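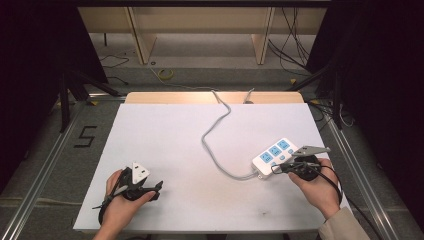
Plug-and-strip task at the bench, left gripper holding the plug.

Tracking down a jaw-width dropout on Trota hand-held grippers

Applies to: Trota grippers on the Vondside bench, wired, used in pairs, recording through Serra
Time needed: one afternoon, or ten minutes if you start with step 3 like we should have

In November the Vondside bench recorded 1164 demonstrations of a person putting a plug into a power strip. It was dull work done well. Then we trained on them, and the robot learned to carry the plug to the socket with great care, line it up, and let go of it an inch early.

We blamed the model. We blamed the learning rate, which is traditional. What we had was a cable fault in the left gripper. Under certain bends of the cable, the jaw-width signal dropped out, and Serra filled the hole with the default value. The default value is fully open. So the log said the hand had opened, the model believed the log, and the plug hit the board.

The steps below are how to find this fault, fix it, and work out how much of your data it ate.

What it looks like

You have this problem if you see any of the following:

Jaw width jumps from partly closed to fully open in a single sample and back again a moment later. Human fingers can't do that.

The jumps show up on one gripper only.

The jumps cluster late in the task, when the wrist is turned over the strip and the cable is bent hardest.

Your trained policy drops things for no reason that you can see in the video.

If both grippers drop out at the same instant, stop here. That's a hub or power problem, and this page will waste your time.

What you need

A spare gripper cable from Rutmont, or one you have already proved good
A multimeter with a continuity beeper
Two small hook-and-loop straps
Masking tape and a pen
A second person, for the wiggling

Step 1. Make the task safe before you touch anything

Pull the power strip's cord out of the wall. Follow it by hand from the strip to the plug end while you do it. Cords on this bench wander, and they go over the back of the board where it is easy to grab the wrong one with full confidence.

Don't trust the switch on the strip. A gripper with metal jaws has no business near a live socket, and a switch can be bumped. If your task really needs a powered strip, that's a different procedure with a different approval sheet.

Unplug the strip for recording sessions too. The model does not care whether there is current in it.

Step 2. Record a still test

Open Serra, start a new session, and name it something you will recognize later. "test" is not that name. We had four of those.

Close the left gripper on a plug and rest your forearm on the table. Hold still for a minute. Do the same with the right. Stop the session and plot jaw width against time for both.

You want two flat, slightly fuzzy lines. Ours were flat, and we cheerfully declared the hardware healthy and lost a week. A still test finds a dead cable. It tells you very little about one that is only dying, so keep going whatever the plot says.

Step 3. Do the wiggle test

Start another session with the live plot showing. One person holds the gripper closed on the plug. The other takes the cable where it leaves the base of the gripper and bends it slowly toward the handle, then away, then left, then right. Call out each direction as you go so the holder can note the time.

Work down the cable a hand's width at a time. Mark any spot where the line jumps with masking tape.

On our left gripper, the line stayed clean until the cable was bent back toward the handle, and then it went to fully open and stayed there until we let go. It was completely repeatable. It was also visible from across the room, had anyone been looking at the plot during the earlier 1164 recordings.

Step 4. Swap sides

Put the left cable on the right gripper and the right cable on the left. Repeat step 3 for both.

If the fault moves with the cable, the cable is bad. Go to step 5.

If the fault stays with the gripper, the socket in the base is bad. Stop and send the gripper back to Rutmont. You can reflow those joints yourself, and I have, and I then sent the gripper back to Rutmont with a longer explanation.

If the fault disappears entirely, the connector was probably not seated. Clean both halves, push until it clicks, and run step 3 again before you celebrate.

Step 5. Confirm with the meter

Disconnect the cable at both ends. Check continuity pin by pin while your helper bends it at the taped spot. The beeper will stutter on the broken conductor. In our case it was the signal line, which explains why power stayed up and the gripper never reported an error. As far as it knew, things were going great.

Cut the bad cable in half before you throw it out. A bad cable left whole will be back on the bench by Sunday.

Step 6. Fit the new cable with strain relief

Connect the new cable. Leave a loose loop at the base of the gripper, big enough to get 3 fingers through. Fix the cable to the lower part of the handle with one strap, and fix it again to your forearm with the other.

Pick up the gripper and turn your wrist through everything the task asks for, plus some extra. The cable should never go tight, and it should never fold sharply at the connector. Watch for loops that settle around the hand. They feel harmless, and they pull on the connector each time you reach forward.

Check the other side of the bench as well. If the cable runs off the edge of the board, make sure it isn't getting pinched against the rail.

Repeat the wiggle test. You're done with the hardware when both grippers stay clean through the whole length.

Step 7. Change the default in Serra

This one is worth doing even if your cables are perfect. In the device settings, find the entry for missing samples and change it from "use default" to "mark invalid." Save it, restart Serra, then open the settings again and check that it stuck. The first time, ours hadn't.

Now pull a gripper's cable out during a short test session. You should get a gap in the plot and a warning. If you get a smooth, cheerful line at fully open, the setting has not taken.

Step 8. Sort the old data

Go back through your recordings and flag any episode where jaw width changes from below half to fully open within one sample. Be generous. Throwing out a good episode costs you one episode.

Then watch a few of the flagged ones against the video. In ours, the fingers were plainly closed on the plug while the log insisted otherwise. Watch a few unflagged ones too, as a check on your filter. Ours missed dropouts that began before the plug was picked up, when the jaws were nearly open anyway and the jump was small. We lowered the limit and ran it again.

We kept 900 episodes. You may be tempted to rescue the others by interpolating across the gaps. That's fine for very short gaps in the middle of a steady hold. It's a bad idea anywhere near the release, which is where nearly all of ours were.

Retrain from scratch on what's left. We tried fine-tuning the old policy and it kept its habit of flinging the plug down early, a little later each time, like someone trying to quit.

Keeping it from coming back

Do the wiggle test at the start of each recording day. It takes around 6 minutes for the pair, including the argument over who holds and who wiggles.

Keep the live plot on screen while recording, and put it where the person wearing the cables can see it. Ours used to be behind them.

Write the date a cable went into service on a piece of tape near the far end. The near end gets sweaty and the tape comes off.

If you see a dropout mid-session, stop and discard that episode, then run step 3 before recording another. "Just one more and then we'll look at it" is how the pile got that tall.

Known loose end: the right gripper on the Vondside bench sometimes shows a tiny flicker when first plugged in. It clears within a few seconds and we haven't found the cause. Let it settle before you hit record.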